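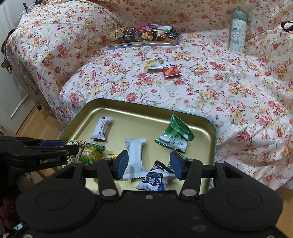

The front room and the public purse

Prumden Council spends 2,000 a year on its day centre for older residents, and 230 on home visits. We believe the balance is wrong. Many of those we serve would sooner receive a guest on their own sofa, with a tray of snacks put out, than sit in a hall on a Sunday. Hospitality gives a person standing – it makes them the host. The council should fund 30 further visits before it considers new chairs for the centre.

Ji-hoon Byun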